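Yurt Shared-Cell Practice Kit, from Pluvham

If your people and your robot arms work in the same room, you already know how quickly good habits slip once everybody gets comfortable. The Yurt kit gathers the everyday rules in one place: floor cards, a sign-in log and a laminated checklist for reaching into an arm's space.

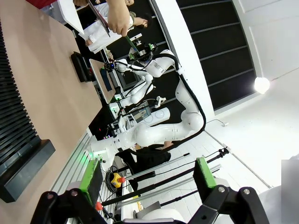 Every arm gets its own card, even when two share a bench, and we do ask that you keep the emergency stop within reach of whoever is closest (please don't bury it under cables!). The February revision adds a page on hand tools near a live wrist.

Item 2164, pack of 10 cards. Refills fit the older Sukik holders too, and ship from Mukgate.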